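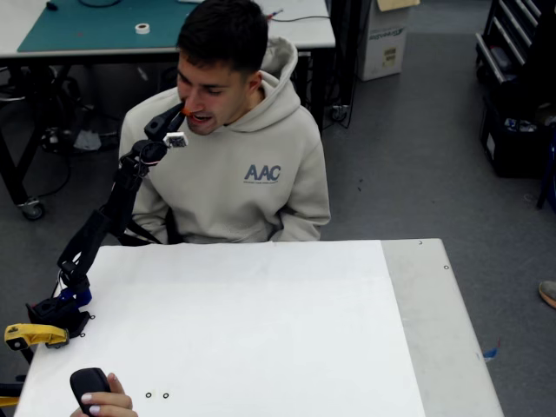
Bautista Godoy thinks most of us cut our food too big, and he had me convinced before my coffee was cool enough to drink. He cooks the lunches at a day program in Gullport, a lot of them for people who don't hold their own fork, and he has spent nine years thinking about the size of a mouthful. "Look at somebody's face when the piece is the right size," he told me. I've been doing it ever since, and it's a bit of a problem at restaurants. The eyes go down or almost shut, like the young man's in the beige sweatshirt, with that little orange piece right up against his lips and his head dipped to one side. The mouth opens only as far as it needs to. "When it's too big you see the teeth, you see the eyebrows go up. The person is working. I don't want you to work for your lunch. You're supposed to be having lunch."

We met in his kitchen in the lull after the morning prep, which in Godoy's day comes at ten thirty. He's quick and funny and he can't sit still, so a good part of this interview took place with his back to me while he went through a tub of sweet potatoes. I had brought a list of questions. I got to three of them, I think.

He started out at Riquelme, over in Borncombe, a steak place with white tablecloths and (his words) "baked potatoes the size of a shoe." He was on the vegetable station. The plates went out beautiful and came back with half the vegetables still on them, and he couldn't work out why until he sat down and ate one himself at the end of a shift. "I had to cut everything! The carrot, the squash, everything. I was tired. I left it too. My own carrot!"

So he went home and started cutting things smaller, and then his grandmother moved in with the family and he began cooking for her as well. She'd had a stroke and needed somebody to feed her. He says the first week was terrible and most of it was his fault.

"I was bringing her these big spoons of food because I wanted her to eat a lot. I loved her, so, big spoon. And she would turn her face away. My aunt said to me, Bautista, you're a truck. Slow down."

What he learned from those months is still how he teaches new people. Bring the food up to the lips and then stop. Wait there. Let the other person take it. He demonstrated this on me with a cube of roasted squash, and I have to tell you it's a strange feeling to be fed by someone you met forty minutes ago -- you want to lunge at it. I did lunge at it. He laughed and made me do it over.

"Everybody wants to put it in," he said. "No. You go to the door and you stand at the door. If they don't open, they don't want it, okay, you come back later."

I asked whether color made any difference, and that got him to turn around. Color is a big thing with him. He likes a bite you can see coming, and orange is his favorite for it: squash, sweet potato, cantaloupe, carrot cooked long past what Riquelme would have put up with. He's a fan of plain pale tabletops too and won't hear a word in favor of patterned placemats. "On white, you see what fell. You see what's left. You put a busy cloth there and now you're looking for a pea in a garden."

There's a squash called the Greltirmont that he gets from a grower outside Borncombe for a few weeks every fall, and he talks about it the way other men talk about a car they used to own. It has a thick neck and hardly any seeds, so you can get nice even cubes out of nearly the whole thing. He roasts them at 400 with oil and a little salt, nothing else, turns them once, and then lets them sit under a towel so they soften up without going to mush. He was firm about the towel. I asked how long and he shrugged and said until they feel right, then picked one up and pressed it with his thumb against the cutting board. It gave way all at once. "Like that. If it fights, put it back."

How small is small? I kept trying to get a measurement out of him and he kept dodging. He'd hold one up, or hold up his pinky and point at the last joint. It depends on who's eating, he said, and for anybody with swallowing trouble he follows what their speech therapist wrote down and doesn't improvise. He has a box of index cards with one for every person he cooks for, 54 at the moment, and the cards say things like "no skins" and "likes it cold" and, on one of them, only "SLOWER" in red marker. He wouldn't tell me whose that was.

On a busy day the kitchen sends out 100 plates, counting the staff's. Everyone gets the same food, and the staff get it cut small too. There were complaints about that in the beginning. "They said, we're not babies. I said, okay, eat the big one, it's over there. Now they all eat the small one." He looked extremely pleased with himself.

I asked him what he has for dinner at home, figuring he'd be sick of cubes by then. Soup, mostly. He eats it standing up, out of the pot, with a spoon his wife says is meant for serving. I pointed out that this went against pretty much everything he'd told me that morning, and he agreed, and handed me another piece of squash, and this time I waited for it.

He was already onto the next tub when I left. Melon, for the afternoon snack.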